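From: Thanakorn Thepsuriya
To: bench-list
Subject: Re: [bench] table covering and the green trays

On Tuesday, Jingate Shop wrote:

> Hi all, we switched both sorting tables to the dusty pink
> matte top from Mellstead back in March and I'd recommend it
> to anyone who works with small parts. Zero glare, even with
> the ceiling lights on full. Your eyes will thank you. The
> mint trays from Birard look great on it and the contrast
> means you never lose anything off the edge. We paid 596 for
> the tops, fitted, and the trays came in a pack of 37, so
> we have spares if anyone wants to try one.
>
> Also the trays don't mark. We've had no scratches and no
> stains. I'd call it the best money we spent this year.

I've read this twice and I still have my doubts, so I'll go through them.

"Zero glare." No top gives you zero glare. Matte spreads the light out, so you lose the hard bright spot and get a soft pale patch in its place, and the patch is bigger. Whether that's an improvement depends on what you put in it. If you're sorting dark screws, fine. If you're sorting seed beads in cream and pale pink, you've just made a place on the table where they go missing. I had a matte gray top at the Thaweesak workshop for two years and ended up turning the lamp to the wall, which I could have done with the old top for free.

The color. Pink sounds like a decision somebody made from a sample card. I don't hate it. But a dusty pink doesn't stay one color over a whole table. Put any shade across it and it goes gray, or a kind of mauve, and then you're matching thread or glass against a background that changes as you move your hand. For plain sorting I don't suppose that matters. For matching I'd want white paper under the work regardless, and at that point what did the 596 buy?

Contrast I'll give you. Light green on pink shows up from across the room. What I don't follow is how seeing the tray helps you find a part. The tray isn't what I lose. I lose the things that were in it. A shallow tray with rounded corners is nice to wipe and nice to pour from, but a round bead that gets a push goes over a low rim without slowing down. How deep are the Birards, inside? The listing gives the outside size and nothing else. Please put a ruler in one and tell us.

"The trays don't mark." Since March? Ask me again after a winter. Any pale tray I've owned looked spotless until the day I started checking it for one black bead and kept stopping at the same little dark mark. You learn where the marks are after a while, but the person who borrows your table hasn't.

Does anyone have one of these tops that has been in use for longer than a few months? I'd like to know:

- does it polish up shiny where your forearms rest
- does masking tape lift the surface
- what do you clean it with, and did the maker say so or did you guess

I'm asking because we have 1087 in the pot for the room and the tables are only part of it. The stools are worse than the tables. If the tops are as good as the message says, I'll vote for them and shut up. If they're a nice color and a bit less shine, I'd put the money toward two decent lamps on arms and keep the brown tops we have.

I would take one of the spare trays, by the way, if the offer stands. I'll fill it with size 11s and bump the table and report back.

Thanakorn
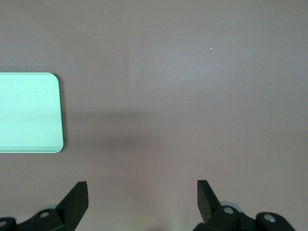 Filed under: Bench and Room > Work surfaces

Mint tray on a pink matte top. There's the pale patch I was talking about, toward the upper right, soft all around with no outline to it. The pink goes grayish through the middle where the shadow falls, and it's hard to say there's one color to match against. No seams or grain to distract you, I'll admit that. It's an even surface and the tray does stand out well on it.

Two other things. The tray has a tiny dark mark in its upper half. And look up near the top, just beyond the glare, for a tiny bright green speck on the pink. Same mint as the tray. I can't tell what it is from a picture, so if anyone's trays are chipping or shedding, please say so before we order.

T.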